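How to write an artist statement when you've got one evening

Quick version of the thing I keep typing out in emails. It's for painters mostly, works for printmakers too. You have an application due, the form wants a statement and you have a blank page and a headache.

Set aside an evening. Phone in another room. You need paper, a pen, and printouts or a screen with the work you're actually sending in. Not your whole career. The work in the application.

Before you start

Read the call again. All of it, including the boring part at the bottom. Word limit? Characters or words? I once cut a statement down to 1000 words for the Mestadura open call and it was characters. Had to redo it at 11 at night, lost every sentence I liked.

Also check if they want a statement or a bio. Different things. Bio is where you studied and showed. Statement is the work. If there's one box and it says "tell us about yourself" do both, statement first.

Step 1. Talk it out

Don't write yet. Get someone to sit with you and ask dumb questions while you record it. What is it. How big. Why that color. Why is there no person in it. Vendula Havlíček did this for me at her kitchen table and I talked for ten minutes straight, about a third of it usable. That's a great rate.

No friend handy? Talk to the recorder by yourself. Feels stupid, works fine.
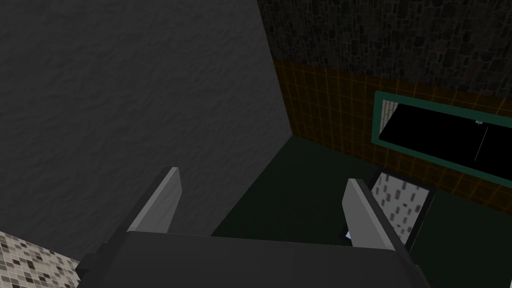 Gray wall, dark green floor.

Then type up what you said. Leave the ums out, leave the odd phrasing in. You said "I keep painting the same stairwell" and that's already better than "my practice interrogates liminal architecture." Keep the stairwell.

Step 2. Circle the nouns

Go through the transcript with a pen. Circle every noun that names a real thing. Stairwell, rabbit glue, bus window, grandmother's coat. Then underline every noun that doesn't — identity, memory, tension, space, the body.

Look at the ratio. Mostly underlines, go back to step 1 and talk about one single painting. Just one. When people talk about all the work at once they go vague, me included.

You're allowed a couple of the big words. "Memory" is fine if there's a coat next to it.

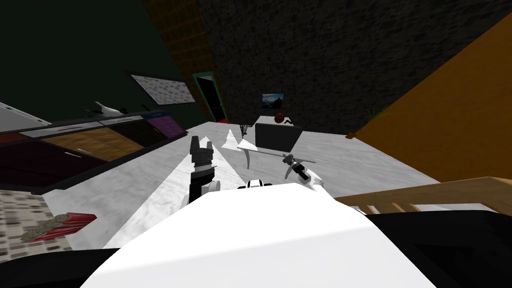 If you work in series, do this once per series and not for the lot. Américo Cunha has two bodies of work going, the harbor drawings and the big oil ones, and for years he tried to cover both in one paragraph. It read like a horoscope. Now he writes one for each and picks depending on were he's applying.

Step 3. Write four sentences

Only four. In this order:

What it is, plainly. Medium, rough size, what's shown. "I make small oil paintings on panel of the rooms my family rented."

How you make it. One fact about process that changes how it looks. You sand it back between coats, you work from one bad photocopy, you paint it in a single sitting. Skip anything every painter does. We know you prime the panel.

What you're after. The hard one. Start with "I want" and see what comes out. Cross out "I want" later if it bugs you.

Where it's going. What you'd do next, with the residency or the wall or the money. Be specific. "Larger works" is nothing. "The same rooms at full height, so the door is a door" is something.

That's a short statement, finished. For a lot of forms you can stop right here and go to bed.

Step 4. Stretch it if you have to

Longer limit? Add under each sentence, don't add new topics. Two more lines of how. One example painting by title. I mention Uvthorpe, which is a picture of mine with a lot of brown in it, because the jury will have it open in the other tab and they can check me against it.

Influences: one or two names max, and say what you took. "From her I took the low horizon." A list of painters you like tells them you own books.
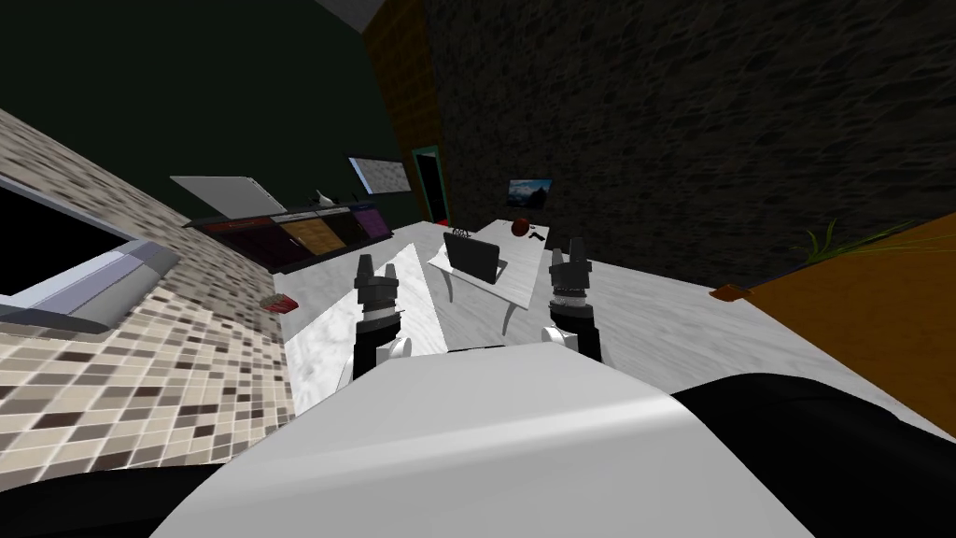 Childhood stuff only goes in if it's visible in the work. Same for travel. Same for illness, grief, divorce. You don't owe a jury any of that and they can't score it. If the work is about it then yes, say so, one flat sentence, move on.

Step 5. Read it out loud

To a person who doesn't make art if possible. I use Noel Samonte, he fixes boilers. He stops me whenever he loses the thread and I mark the spot. Don't argue or explain, just mark it.

Words that got marked in my last one: "explores" (twice), "juxtaposition", "in dialogue with". All cut. Didn't miss them.

Check the verbs too. If the painting "questions" or "challenges" things, ask what it looks like while it does that. Usually you can write the looks-like part instead. 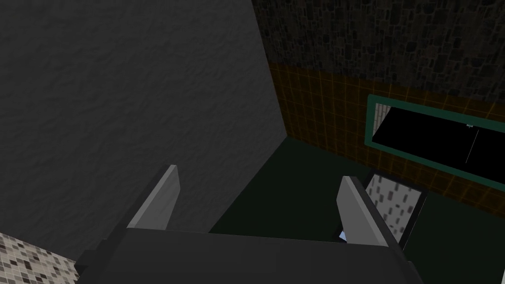

Step 6. Trim and send

Cut the first sentence. Try it anyway, half the time it was a warm up. Cut every "very" and "really". Paste into a plain text file so the form doesn't choke on your curly quotes. Count again, with the form's own counter if it has one.

Save it with the month in the name. Mine's called statement August and next time I'll start from that and not from zero.

Have somebody check spelling of titles against your image list. Francine Bélanger caught that I'd spelled my own painting two ways, Utum in the statement and Utumn in the list. Embarassing.

Then send it. Don't sleep on it if the deadline's midnight.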